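Search stories, places, topics
Search

The Last Wash House in Parri

Feb 1, 2020

The steam gets you first. Then the noise. Then a woman with a basket on her hip telling you to shut the door, you're letting the warm out.

Parri has had a public wash house for 117 years. Same brick building, same street, same slope down to the river. Most towns this size lost theirs when the home washer came in, and Parri nearly did too, twice. It hung on. Partly stubbornness, partly the old apartments up the hill with no room for a machine and no drain to hook one to.

I came for an afternoon and stayed four days. Rented a room over the bakery, packed too few socks, which in the circumstances worked out fine.

How it works: you pay at the window, you get a brass token, you take a tub. There are electric machines along the back wall now, put in by Fisteo, the regional laundry company that runs the place under a lease from the town. But the stone tubs are still there and people still use them. Wool, mostly. Baby things. Anything with a stain that has a story. 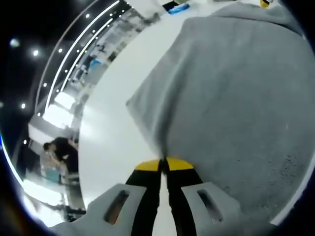

Gray cloth, held by the corner.

The lease is the problem. It runs out in April. Fisteo wants to renew but at a lower rent, and the town wants a higher one, and in between sits Arkiveck, a developer with plans for the whole riverfront. Apartments, a gym, a cafe with the old tubs as planters. I saw the drawings taped up in the town hall lobby. Somebody had written PLANTERS?? on one of them in ballpoint.

Not everyone hates the idea. The man at the hardware store told me the roof leaks and has leaked since he was a boy. The river wall needs work. Somebody has to pay for that, and token money won't. A token costs less than a coffee. Hasn't gone up in 7 years.

Still, go in the morning and try to picture it gone. By eight the tubs are full. The regulars have their spots, and god help you if you take one. I did, first day. Was moved along, politely, to the tub by the drain where the beginers go. 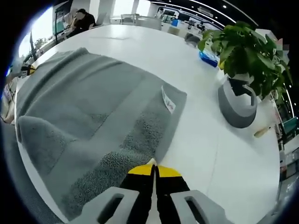

And then you learn things, whether you asked or not. Cold water for blood, salt for wine, and never ever softener on a towel, it coats the loops and then all it does is push the water around your back. Vinegar in the rinse instead, half a cup. I got this from three different women and they disagreed on everything else. One swore by sun. One said sun was for people who like sandpaper.

The talk is the real business of the place. Who is selling up, whose son is back from the coast, what the doctor said. A retired schoolteacher comes every morning with a single pillowcase. Nobody mentions it. She washes the pillowcase, she hears the news, she goes home.

The old town records have a few pages on it — opening day, a fight over soap, a flood that put the tubs under for a week. In the bad winter the doors stayed open all night because it was the only heated building on the street. People slept on the folding benches. That winter comes up alot. You hear it from people far too young to have been there.
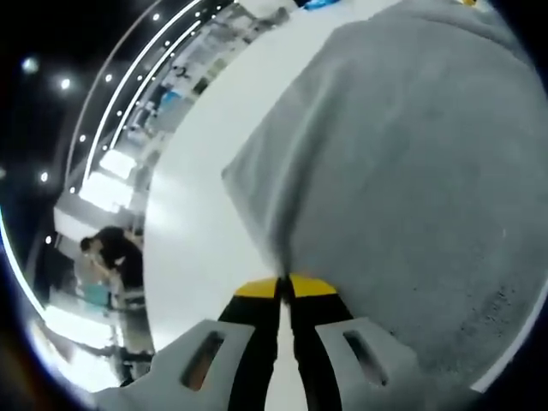
Folding has its own rules, and they come down through families. Thirds, then half, if your grandmother was from the hill. Half, half, half if she was from the river side. Big pieces take two people, and you don't ask, you just hold one end out and somebody takes it. With something large and gray and shapeless, a cloth that bunches up the second you catch it by its lower corner, you want that second pair of hands. I watched a teenager in headphones get drafted into a double bedsheet without a word said. He folded in thirds. Hill family.

There is a rival idea on the table. A group called Jelell wants to take over the lease as a co-op, 2000 members paying a small amount each month. As of my last day they had 78. Early yet, they say. The signup sheet is on a clipboard by the token window and the pen is on a string and the pen doesn't work. I used my own.

Could it happen? Maybe. The council votes before the lease runs out, and two of the members up for election grew up in those hill apartments. They know where the tokens go. But the roof is the roof. I heard one repair figure in the town hall and double that figure in the bar, same evening.

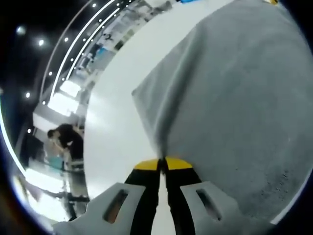
Light gray and black against a white surface.

Last morning I did one more load, didn't need to. Socks, a shirt, the dish towel I'd borrowed from the bakery downstairs. Got a better tub this time, second from the door. Bit drafty. The woman next to me looked over at my wringing, said nothing, then reached across and did it for me.

I still have a token in my coat. Meant to hand it back at the window, forgot, found it on the train. The bus from Parri station up to the wash house runs every half hour, last one at six. Bring your own soap.

We use cookies to improve your visit. By continuing you accept our cookie policy. OK
Contact us | Copyright 2020, all rights reserved | Back to top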